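Section 5. Setting Up the Shape Block Activity

This section explains how to prepare the Oda shape block set for use on a tabletop board. Read it through once before the first session. Storage and replacement of blocks are covered in Section 6.

5.1 Preparing the board

1. Clear the table and wipe it with a dry cloth.

2. Lay the board flat on the table with the better face up. A wooden board should be placed so that its long edge runs parallel to the front of the table.

3. Press lightly on each corner in turn. If the board rocks, lift it and check for grit, loose hardware, or a stray block underneath.

4. Leave a margin of table on the left and right sides. Blocks that slide off the board will then come to rest on the table.

Note: On a perforated table, bolt heads may stand above the surface. Position the board so that it does not rest on them.

Caution: Do not drag the board. Lift it with both hands and set it down. Dragging will scratch the underside and may mark the table.

5.2 Placing the blocks

5. Take the blocks for the session from the tray. For a first session, use no more than five. Solid colors and clearly different outlines, such as a cylinder, a star, and a heart, are the easiest to tell apart.

6. Stand each block on its flat base with the textured face up.

7. Arrange the blocks in a loose row near the middle of the board. The row does not need to be straight. A slight stagger is preferred for beginners, who otherwise tend to treat the row as a single piece.
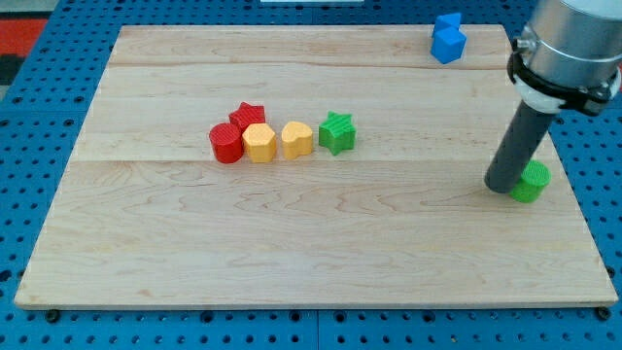
8. Leave at least one finger's width between blocks that are to be picked up first. Blocks that will be used later in the session may stand closer together, and one may stand partly behind another.

9. Keep the front part of the board clear. Finished arrangements are built there.

Note: Blocks of the same color should be placed next to each other when the session is about shape, and apart when the session is about color. The session cards supplied by Lenimen show both layouts.

Caution: Small parts. The blocks are not suitable for children under three years of age. An adult must be present for the whole session.

5.3 Cleaning

10. Brush the textured faces with a soft, dry brush after each day of use. Dust collects in the fine lines and dulls the color.

11. If a block is sticky, wash it by hand in lukewarm water with mild soap. Dry it fully before returning it to the tray.

12. Wipe a wooden board along the grain with a barely damp cloth. Do not soak it, and do not stand it on edge near a heater. Glued seams may open if the wood dries too quickly.

Replacement blocks may be ordered singly under part number 934. State the shape and color on the order form.

Section revised October 13, 2018. Approved by Selma Nikolovski, Product Documentation.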